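Notebook - June, store room, afternoon

Jump ropes today. The box from the Ruangrit sessions came back as one big knot and Wanpen Inthanon wants it ready before the next group. I did it on the floor by the wall. Tried the bench first and the ropes kept sliding off.

Method, same as for the long cords:
1. Lid off, flat on the floor to the left.
2. Spread the pile out wide. Don't pull on anything yet.
3. Find a handle, follow its rope back through the loops, free it.
4. Wind the rope around its own handle, tuck the end under the last turns.
5. Into the box.

The thick white and purple one is the worst. It's stiff enough to hold its loops, and the thin glossy purple one goes in and out of it all over. I left those two and worked on the thin ones.
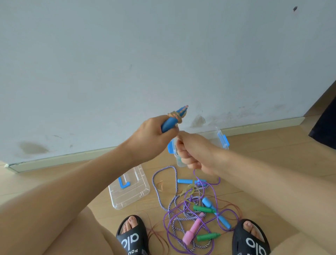
Gold and orange cord on a blue handle, coils still loose. White and purple rope in the pile.

The thin cords slip when wound loose - the first turns let go as soon as you reach for the end. Better to start close to the grip and keep some tension with the other hand. I redid one twice before it held. Leave roughly 16 cm for the tuck. Shorter than that and it springs out.

One thing on the handles. The Dadatex order sheet lists them by item number only (777 is the plain one) and says nothing on color, so don't try to match them to the sheet. Keep each rope with the handle it's on. Loose handles go in the box too, and I'll ask Ledska if they sell end caps separately. 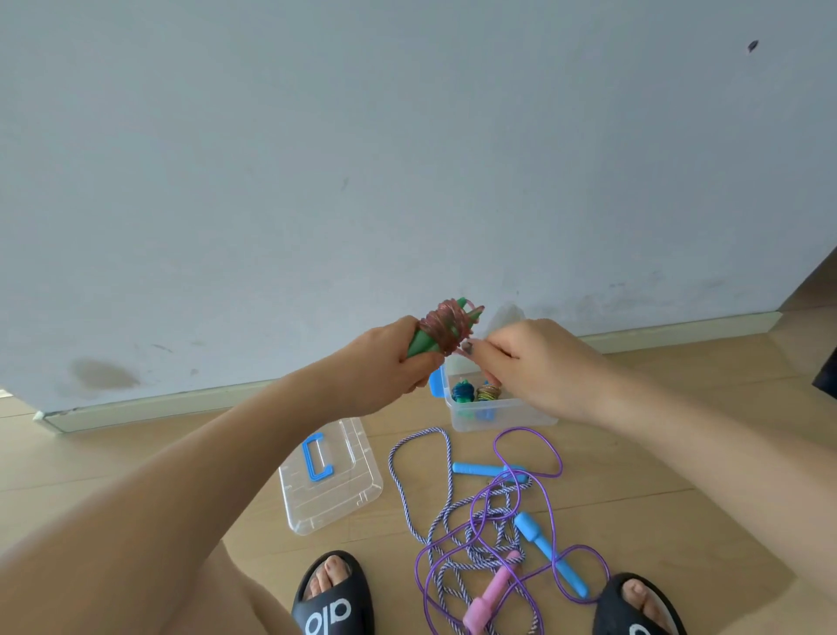
Pinkish-brown rope on the green handle, wound tight, end apparently being held or tucked. Coiled ropes in the box behind.

Tight winding makes a fat bundle but it stacks fine. No rubber bands this time. The old ones went sticky over the winter and left marks on two ropes.

To do:
- wipe the scuffs off the wall above the baseboard
- check clips on the other boxes
- ask Wanpen if the long ropes should get their own box
- label for the lid, big letters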